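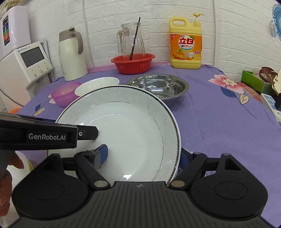

Sekano Portfolio Tracker, Review After One Season of Earnings

I keep my savings in shares and bond funds in three currencies, and for many years I followed them in a spreadsheet that my cousin Majdi Nimri built for me. It worked well until the exchange rates stopped loading. In August I moved everything to Sekano, the paid version, and I have used it every trading day from then. I paid for the subscription myself.

Setting up

The import took me one evening. Sekano accepts a file from most brokers, but my second broker, Lunde, exports the dates with the day first, and the program read them with the month first. So a purchase from early spring was placed in autumn, and the program told me that I was selling shares before I owned them. There is a setting for this, under "Regional" and not under "Import", where I was looking for it. After I changed it, I deleted the file and loaded it again. All 438 transactions came in, and I had to correct four of them by hand. Three were dividends paid in shares, and one was a small merger, for which I do not blame anybody.

If you have bonds, please check the accrued interest after the import. In my case it was added to the purchase price, and this made my bond fund look worse than it was.

The daily view

The first screen shows the value of the portfolio, the change from yesterday's close, and a chart. What I like very much is that the change is divided in two parts: how much comes from the prices and how much comes from the currency. On a day when the European markets rise and the dollar also rises, I can have a small loss in dollars, and before I never understood quickly why. Now I see it in one line.

Prices for the American exchanges are delayed by 15 minutes. For the smaller European exchanges you receive only the closing price, usually at 6 in the evening where I live. For me this is enough. A person who trades during the day will not be happy with it, and should look for something else.

The economic calendar

This is the part that they advertise most, and I have mixed feelings. The calendar lists the coming data, such as inflation, employment and the purchasing managers' surveys, together with the decisions of the central banks. Next to each one there is a forecast and the previous figure. It is clear and easy to read. But the revisions come late. Twice I saw a previous figure that was already revised in the news in the morning, and the calendar still showed the old number when I was having dinner.

You can also ask for alerts before each release. I turned on all of them in the first week and this was a mistake, my phone did not stop. Now I keep only the interest rate decisions and the reports of the companies I own.

Reports and taxes

The yearly report can be saved as a PDF or a table. My accountant, Ghada Sleiman, asked for the table and said that the columns were in good order, but she missed the withholding tax by country. Sekano shows only one total for it. She had to separate it from the broker statements, and I paid for her time – so this is a real cost for people with foreign dividends.

Compared with Leltmont

Before I decided, I tried Leltmont for the free month. Its charts are nicer, and you can compare your result with almost any index. The search is faster too. However, it calculates everything in one base currency and does not show the currency effect apart, and the price is almost double. For a person who owns only domestic shares I would recommend Leltmont without thinking long.

Support

I wrote to the support three times. Two answers came the next day and were useful. The third was about a fund from Semthorpe which had no price for about 4 days, and the answer was only that the data supplier was informed. The price came back later, with the missing days filled in.

Good: currency effect shown separately, clean import after the date setting, clear calendar.
Less good: late revisions, no tax by country, weak coverage of smaller funds.

I have renewed for one more year. The mobile version I have used very little, mostly for the alerts, so I leave it out of this review.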